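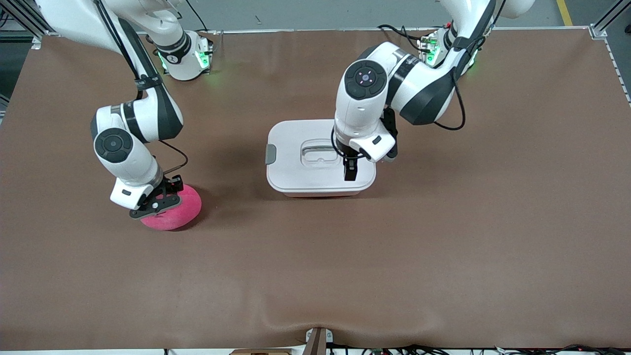 Bench Practice at Lusidmont: Two Arms, One Table

The Lusidmont bench team runs two-arm handling work: lids, containers, soft pads, small household items. This gallery goes with the house rules for that work, last revised in August by Joscha Ehlers and Ludger Buschmann. The rules apply to the Fumorbridge site as well, with the exceptions listed at the bottom of the page.

The full rule sheet hangs at every bench. What follows is the part visitors and new operators ask for most. It covers the table, the grippers, the wrist view and the record we keep of each run. It does not replace the risk assessment for the cell, and nobody should treat it as permission to run a bench they have not been signed off on.

The table

Every bench gets a plain, matte mat. No printed patterns, no grid lines, no tape marks left over from an earlier job. The mat has to cover the working area completely, and the front edge has to be held down before the arms are powered.

A small wrinkle at the front is allowed if nothing will be placed on it. A wrinkle under an object is not. Lift the object, smooth the mat, put the object back and note it in the log.

Only the objects for the current task go on the mat. Tools, cups, gloves, phones and spare parts go on the side cart. Operators tend to leave a hex key next to the base "just for a minute," and this is the most common finding when Ludger walks the benches.

Two arms at work

Overview: one gripper on the pink disc, the other lowered onto the lid of the white container, with its fingers at the handle recess. The mat around them is mostly empty.

When both arms are down at the same time, the operator keeps a hand on the stop button. This holds in automatic runs and under remote control. It also holds when the arms appear to be standing still.

Agree before the run which arm holds and which arm moves. Write it on the run card. If the roles change in the middle of a task, the card needs a line for each change.

Soft items are pressed only as far as the task calls for. Set the force limit for the softest item on the table and leave it there for the whole run. Do not raise it to get through a stiff latch. If a latch will not open at the set limit, stop and report the container as unsuitable.

Handles and lids are gripped before anything is lifted. The operator checks the grip on the overview camera and on the wrist camera, in that order. One camera alone is not enough — a finger can look seated from above and still be resting on the rim.

People and the arms

Stay outside the yellow line while the arms are powered. Reaching over the table to straighten an item counts as crossing the line.

To change an item, bring both arms to the park position, press stop, say "stopped" out loud and wait for the second person to repeat it. Then go in. The same steps are used on the way out, with "clear" as the word. Benches are always run by 2 people for this reason. A person working alone may edit programs and look at recordings but may not power the arms.

Speed is capped at 40 percent for any new object until 3 clean runs have been logged. A run with a dropped item, a slipped grip or a manual stop is not clean, and the count starts over. The cap applies to each object separately. A container of the same shape in another material is a new object.

Cables

Cables on the arm need enough slack for the full reach of the task and no more. Before the first run of a shift, move each arm by hand-guiding through its widest pose and watch the loops at the elbow and wrist. Anything that pulls tight or catches is fixed before the run.

Cables on the floor stay below the table edge and out of the walkway. If you have to step over one to reach the stop button, move the cable.

Wrist view

The wrist camera should show both fingers at the bottom of the view, with the mounting screws in sight so that a loose one gets noticed. Some background at a corner is acceptable, including cables.

Wrist view: both dark fingers low in the view, a pinkish-beige object with a round white cap between them, and the brown surface beyond.
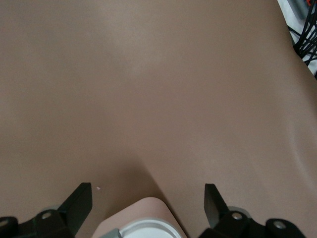

Keeping the record

Each run gets a card and a recording. The card lists the bench, the operators, the objects, the force limit, the speed and anything that was moved by hand. Recordings are kept from both the overview and the wrist cameras. If one camera fails, the run is logged as incomplete, even when the task itself went well.

Do not delete bad runs. Mark them and leave them in place. The Lusidmont archive stood at 897 logged runs when the August revision came out, and the stops and slips in it were the main source for the changes to the lid and latch rules.

Near misses go on the yellow form the same day. Names are optional. Joscha reads the forms and posts the answer on the board by the door.

Exceptions at Fumorbridge

The Heitmann bench has a fixed light curtain in place of the floor line. The "stopped" and "clear" calls are still required there.

The Skanlow bench is set up for single-arm work. The rules on arm roles do not apply, and the run card has a shorter form. All other rules are the same — speed cap, two operators, both cameras.

Questions about the rule sheet, or requests for a printed copy, go to Ludger Buschmann at the Lusidmont front desk.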